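Folding floppy shorts and pyjama bottoms

I love this job! Anything with an elastic waist used to end up as a lump in my drawer, and then my friend Siu-ming Yen showed me her way on a visit to Skesham. I timed myself in February and a pair takes me 10 seconds.

Tip the clean clothes in a heap at one side of the bed. Take one pair, lay it flat on the sheet and pull the corners out so the stripes (if it has any) aren't bunched up.

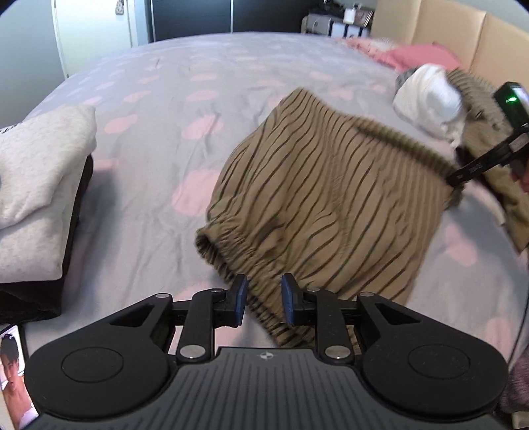 Smooth from the waist down with your palm, but don't stretch the elastic. Now fold one leg over the other, tuck in the pointy bit at the crotch, and bring the hems up to the waistband. Fold in half once more and stand it on its edge in the drawer – lovely!

Slippery fabrics may need 2 goes.

Print this page | E-mail to a friend

Comments

Trostis: Tucking the point in first works better for me.

Arruda: Did the whole family's pile tonight, so satisfying!

Contact | © Tovton Home Pages | Back to top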